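4. Survey of members

The club in Holtton meets twice a week and plays mahjong on felt-topped tables. Luminița Sârbu handed out the questionnaires in July and Ankit Vishwakarma typed up the answers. We gave out 44 forms and got 23 back. Most people wrote that they come for the company – the game was second. Several members over 70 learned the rules after they retired.

We also asked what else the tables get used for between games. Common answers were sorting mail, mending things and wrapping parcels.
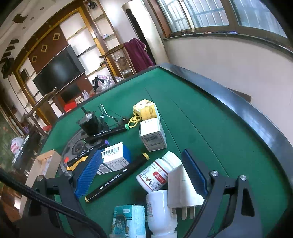
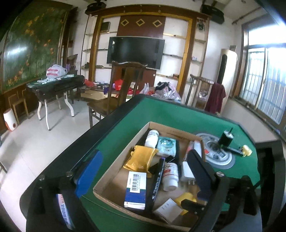 Green felt tables with marker pens and other things on them.

5. Problems with the survey

The forms were only in English, which left out 13 members who prefer Romanian. Question 6 was worded badly and we dropped it. We would also have liked to visit the Buzatu club, but the bus times did not work out.

6. Cost

Printing and travel were paid from our class budget. Receipts are in the appendix.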